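4. Comparación de pinzas: prueba de agarre de herramienta larga

Esta sección da por hecho que el brazo Puso está atornillado a su base, que la parada de emergencia queda al alcance de la mano (de la mano de una persona) y que ya se ha completado la calibración de la sección 3. Quien se la haya saltado puede volver ahora. El manual espera.

4.1 Montaje de los dedos

1. Lleve el brazo a la posición de reposo y corte la alimentación de la pinza.
2. Retire los dedos anteriores. Los tornillos de Skidton y los de Kusalix parecen iguales y no lo son; guárdelos en bolsas distintas.
3. Monte el juego que va a probar. Apriete los dos dedos por turnos, media vuelta cada vez.
4. Devuelva la alimentación y seleccione en el controlador Panagiotou el perfil del juego montado. El perfil 74 corresponde a los dedos Skidton; el 2, a los Kusalix.
5. Abra y cierre la pinza en vacío. Si un dedo llega antes que el otro, repita el paso 3 con más paciencia.

PRECAUCIÓN: con el perfil equivocado la pinza cierra igual, y con mucho entusiasmo. No pruebe con el dedo propio para salir de dudas.

4.2 Agarre del destornillador

1. Coloque un destornillador en el suelo, con la punta hacia fuera y el mango hacia la pinza.
2. Baje el brazo en modo manual hasta que el mango quede entre los dedos.
3. Cierre con la fuerza mínima del perfil y auméntela paso a paso hasta que el mango no gire al empujarlo con una varilla.
4. Anote la fuerza y la lectura del codificador.

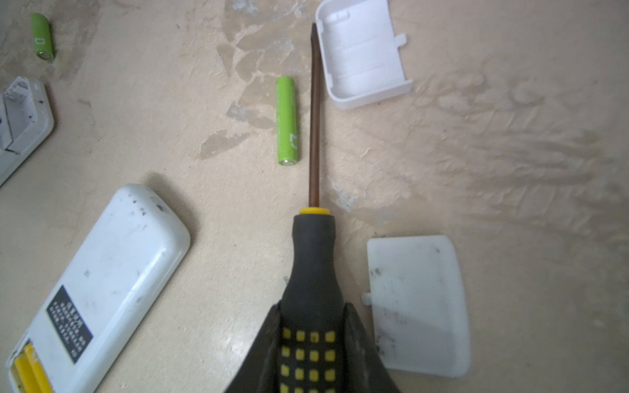 La cámara de muñeca sirve para juzgar el centrado antes de levantar nada, y conviene fiarse más de ella que del número que ofrece el controlador. Compruebe que los dos dedos cogen la parte baja del mango, uno por cada lado, y que el vástago sale recto hacia delante. Los mangos de goma con puntos amarillos en cuadrícula tienen una ventaja que el fabricante seguramente no previó: las filas hacen de regla, y un mango girado se nota enseguida. Las pilas verdes y las tapas blancas de alrededor cuentan como obstáculos, así que vigile la tapa que queda junto a la punta al elegir la trayectoria de subida.

NOTA: Rodrigo Paiva, autor del procedimiento original, recomendaba despejar el suelo por completo. Colleen Pelletier, que lo revisó en junio, opina que un suelo despejado solo demuestra que alguien sabe barrer. Se aplica la revisión.

4.3 Levantamiento y registro

1. Suba el brazo en vertical, a velocidad reducida – la tortuga del menú, no la liebre.
2. Mantenga la herramienta en alto y observe si la punta cae. Una punta que cae indica que el agarre está demasiado atrás.
3. Baje, abra y repita con el otro juego de dedos, sin mover los obstáculos.
4. Guarde cada serie con un nombre que alguien entienda. «prueba_final_buena_2» no es un nombre.

El registro admite hasta 2664 ciclos por serie. Al llegar al límite, el controlador sobrescribe los primeros sin avisar.

4.4 Avisos frecuentes

Error 867: el codificador no ve cambio de posición al cerrar. Suele ser el cable plano de la muñeca, mal encajado después de cambiar los dedos. Corte la alimentación antes de tocarlo.

Agarre confirmado sin objeto: el umbral de contacto está demasiado bajo. Súbalo un punto y repita 4.2 desde el paso 2.

Para la prueba con piezas planas, continúe en la sección 5.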